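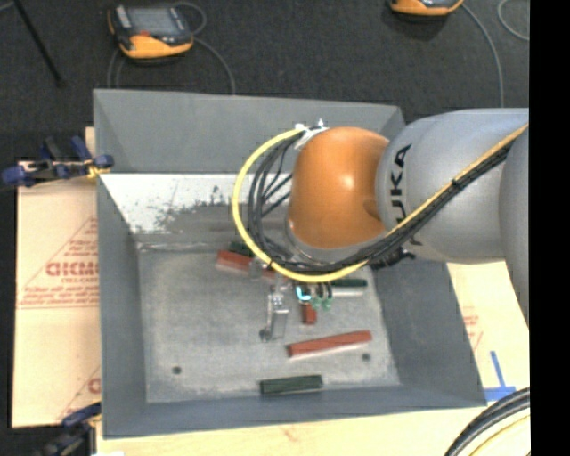
Tuvuvau, January

Section 3: Starting your first campaign in Plallent

Welcome to the best part of the manual! You've installed the game and linked your Firik account, so it's time to found a city and lose it to river raiders a few times. We've all done it, and the second attempt is always more fun than the first.

Setting up the map

1. From the main menu, choose Campaign, then New.
2. Pick a map size. Small maps suit 2 players, or you against one computer rival. The large map holds 6 factions and can run for weeks of evening play (it's glorious, but do try a small one first).
3. Choose your faction. The Hwang start with extra grain and a walled town, which makes them lovely for beginners. The marsh factions are quicker on water but have no walls until the second age.
4. Set the turn timer. Leave it off when playing alone.
5. Press Found City and click any tile with a green border.

Note: The map seed is shown in the bottom corner of the set-up screen. Write it down if you like the look of a map, as it can't be read once the campaign has begun.

Your opening turns

6. You begin with 2,000 coins. Open the Works tab and queue a granary before anything else.
7. Send your scout towards the nearest river. Rivers show as a pale line even under the fog, so you can plan a route straight away.
8. Hire 3 spear companies and keep one of them at home. It's tempting to send the lot out exploring!
9. End the turn with the hourglass button or the space bar. Any unit still waiting for orders will flash, and pressing space again skips it.

Caution: Ending a turn with a negative grain total disbands your newest company at once. The coins you paid for it are not returned.

Battles

When two armies meet you'll be offered Command or Resolve. Command drops you on to the battlefield in real time, and we can't recommend it enough, especially at dusk with the torches lit. Resolve settles the fight in a moment from the strength of each side and the ground they're standing on. You can't switch between them once the battle has loaded.

Saving

10. Press F5 for a quick save, or open the menu and choose Save As to name your own file.

Note: Quick saves overwrite each other. Before declaring war on a neighbour, make a named save as well.

Trade routes and treaties are covered in Section 4.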